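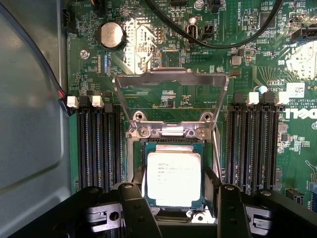
Fig. 1. Intel desktop processor in its socket on a Dell board, load plate up.

Unit 4: Removing and seating the CPU
Notes by Kuldeep Rajput, Skollville bench course

Power off, unplug, and hold the power button for a few seconds. Clip on the wrist strap before you touch the board.

Parts to know before you start:
Load plate. The hinged metal frame that presses on the edges of the processor. In Fig. 1 it is tilted back toward the top of the board.
Retention lever. The thin rod along the side of the socket. It holds the load plate down when closed.
Heat spreader. The silver lid with the printing on it. Old paste comes off with a lint-free cloth and alcohol.
Memory slots. On this board there are four on each side of the socket. Leave them empty for this unit.

Removing
Push the lever down and slightly out, then let it rise slowly. Lift the load plate all the way. Hold the processor by two opposite edges of the green substrate and lift straight up. Put it in the plastic tray, lid up.

Seating
Match the corner triangle and the notches, then lower the processor flat. Do not slide it or press on it. Close the plate and bring the lever down under its hook. The lever takes some force.

Bent socket contacts go on the fault sheet. Give the sheet to Mutua Waweru before you leave.

Reading for Unit 5: memory channels and slot order.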